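Where do your clothespins live?

Mine used to live everywhere: coat pockets, the windowsill, the bottom of the washer (twice!). Then I gave them one long open box with a white inside, and laundry got a lot less annoying.

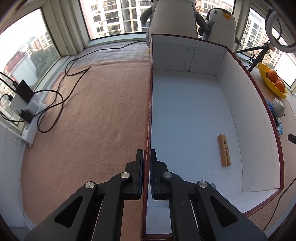 Iolanda Bittencourt wrote in to say she'd never keep pins in a box at all, she wants a bag that hangs on the line and slides along with her, and anything else means bending down 20 times a load. Fair point, Iolanda! I set my box up on something at hip height, so my back doesn't complain, but if your line is long the bag probably wins.

A few things I've picked up since I started caring about this (I know, I know):

Go for a pale inside. A wooden pin shows up fine against white, and so does the grit that comes in with it. Wipe the floor of the box with a damp cloth whenever you notice specks.

Don't bring pins in wet. I leave mine on a towel overnight and box them in the morning. Wood that goes away damp gets those gray spots, and then the spots get on your pillowcases.

Check the springs. If one has slipped sideways, slide the two halves back into the notches and give it a squeeze. Still floppy? It's a chip-bag clip now.

Buy less than you think. I once came home from a sale in Henddale with 154 pins, and I've never had more than half of them out on the line.

Next up in February: the sock drawer, heaven help me.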